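Ticket 1234: Chopstick set, mismatched pairs
Product: Drurkex mixed-color set with basket
Opened: 2020-10-19
Reported by: Tamunoemi Jibrin
Status: Open

Customer states that the colors do not pair up after sorting. Red and green sticks set out on the table cloth:
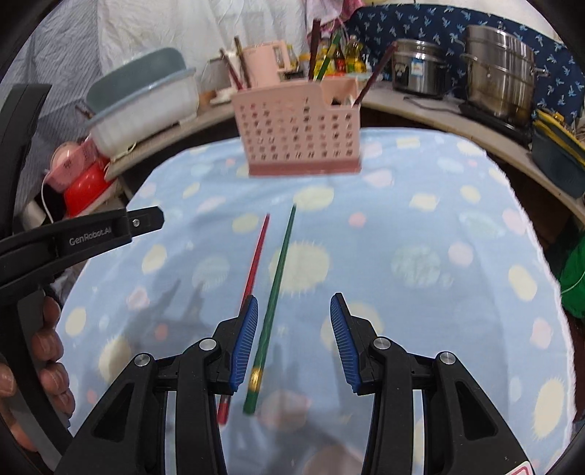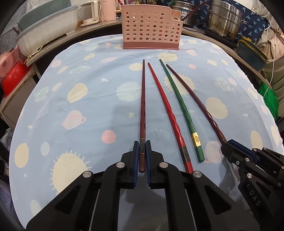 Step 1. Compare bands
Match by the band near the handle end, then by shaft color. The green stick has a gold band and the bright red one in the second photo has a dark grey patterned band. These belong to different pairs.

Step 2. Compare shafts
Twisted facets and smooth shafts are not interchangeable. Sort by shaft before checking length.

Step 3. Check stock
Grudari warehouse has 50 loose sticks from the August batch. Requested one green, gold band. No reply yet.

Step 4. Pending
Customer to send the lot number from the box lid.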